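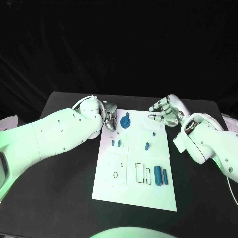
How I Score an Insertion Board Without Losing My Mind

If you've ever tried to compare two robot policies on a peg board, you know the trap. You run a bunch of trials, you write "worked" or "didn't work" in a spreadsheet, and a month later you can't say why one was better. I did that for most of a winter. This page is the routine I use now on the Usus board (our two-arm insertion setup at Sustmont), and you can copy it with pretty much any board that has parts and holes.

You'll need a two-handed robot, a board with matching parts, a head camera, and something to label video with. I use Nindeck, but a text file and some patience will get you there too.

Step 1. Name everything before you run anything

Give every part and every hole a short name, and write the names down on paper next to the keyboard. Mine are boring: gear, block, bar, peg A, peg B. I used to say "the little one" in my notes and oh boy, did I pay for that! There are several little ones.

Step 2. Split each part into stages

I use 3 stages - reach, grasp, insert. Each one gets its own pass or fail. A robot that grasps every single time and then misses the hole has a very different problem from one that can't pick the part up, and a single yes/no column hides that completely.

Write your rule for each stage in one sentence. My insert rule is that the part stays put after the fingers let go. If the hand is still touching it, I don't score it yet, even when it looks great.
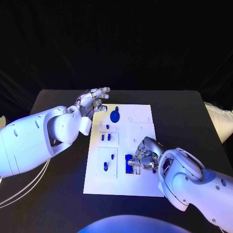 Right hand down by the blue block, left hand up over the far side of the board.

Step 3. Make a list of start layouts

Don't set the parts down "randomly" by hand. People are terrible at random (I am, anyway - I kept leaning the same peg the same way). I made 18 start layouts, drew each one on a card, and shuffle the cards before every session. Both policies get the same cards in the same order. If you only take one thing from this page, please take that one.

Step 4. Change the light on purpose

We started doing this after Ezzat, our older policy, had a lovely Tuesday and then fell apart the next morning with the blinds open. Now I run every card under plain white light and again under colored light. Keep a column for it. You can't work the lighting out later from memory, and guessing it from a thumbnail gets old fast.
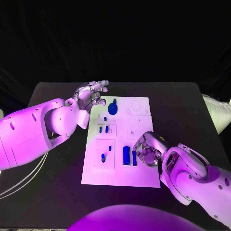
Do I have to score both hands if only one is doing the inserting?

Score the hand that's handling the part, and put a note on the other one only if it bumps something or blocks the way. Otherwise you'll double your labeling time for very little.

Step 5. Run in blocks, label the same day

I stop after each shuffle of the deck and label before I start the next one. Our full comparison came to 200 trials per policy, and the labels from the days I put it off were easily the worst. Broken down by part and stage, we ended up with 2469 labeled events, so set up keyboard shortcuts in your labeling tool early. Really, do it first!

When you label, play the clip once at normal speed with your hands off the keys. Then go back and mark the stages. I catch way more slow slips on that second pass, the kind where a part creeps in the fingers on the way to the hole.
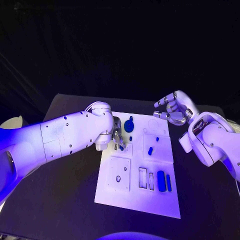 The other thing I do on that second pass is add a reason code to every failed insert. I have four: wrong spot, wrong angle, dropped, and gave up. Wrong angle was the big one for us by a mile, mostly on the rectangular parts, and it had been sitting inside "didn't work" the whole time. We ended up changing how the wrist lines up before it moves down, and I'd never have looked there from the totals.

Step 6. Compare card by card

Put the two policies side by side for each card, then each stage. Look at the cards where they disagree and watch those clips together. Averages go in the report, sure, but I usually have a pretty good idea what to fix after watching the disagreements with a cup of coffee.

If a card fails for both policies every time, check the board before you blame the robot. One of our holes had a burr in it, and a few strokes of sandpaper fixed a "policy problem" I'd been grumbling over for days. I re-ran that card for both policies and kept the old rows in the sheet, marked as void.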